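Home Stories Kitchen People Archive Contact

2023-03-15
By Tatiana Říha

The Woman Who Glazes Everything Twice

Blažena Hudec does not like the word "artisan," and she will tell you so before you have your coat off. "My grandmother made bowls," she says. "You know what they called her? The woman with the bowls."

Her workshop is in Brandholm, behind a tire shop, up a flight of stairs that would worry an insurance company. She has rented it for 20 years and has been meaning to fix the handrail for most of them. The kiln is at the back and is named Cement, after its temperament. It fires to the right temperature when it feels like it.

I had come to ask how a person makes a living from plates. She laughed for long enough that I had time to take out my notebook.

"You don't make a living from plates," she said. "You make a living from mugs. Plates are what you make so people will pick up a mug."

A mug, she says, is something a customer can hold in the shop and imagine owning. A plate they have to picture with food on it, and then they start to think about the washing up. Her best order so far was 700 mugs for a hotel, which paid for the new wheel and cured her of wanting hotel orders. "By the third week I was dreaming about handles. Only handles. No mugs attached."

She learned the trade from Vlastimil Zeman, a man who communicated mainly by breaking things. He would look at a week of her work, pick the best piece, and drop it. She thought this was a lesson about attachment. Years later she asked him, and he said his hands had been bad.

The glazes are her own. She keeps the recipes in a school notebook and numbers them; she is up to 125, of which she reckons she would show six to a stranger. The rest have names like "Wet Dog" and "Wet Dog, Improved." She glazes every piece twice, fires it, and complains about it.

What about color? For years she sold only brown. "Brown is honest and it hides the tea." Then a cousin talked her into pastels, and she has been slightly embarrassed by how well they do.
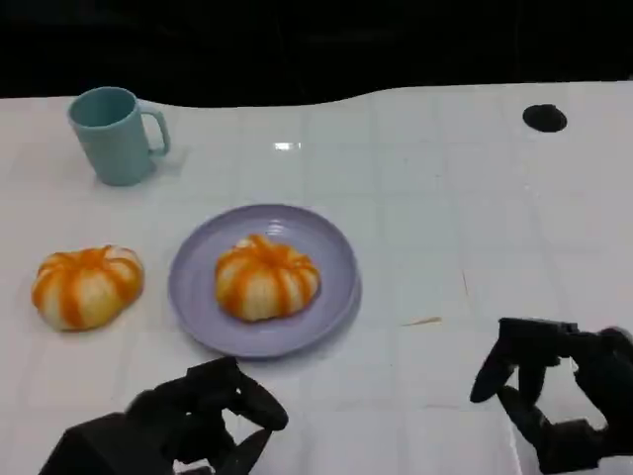
Teal mug and lavender plate.

"People say they want something rustic," she says. "Then they go home with the purple one."

She has no website. She had one, briefly, and it brought her a man who wanted a matching urn and gravy boat. She declined to ask. These days she sells at the Saturday market and through a shop called Mokora, whose owner takes too large a cut and knows it.

I asked if she would ever take on a student. She had one last June, she said, a nice boy who wanted to talk about the clay's energy. He stayed for two weeks and made one ashtray.

"It's a good ashtray," she added, and went to see what Cement was doing.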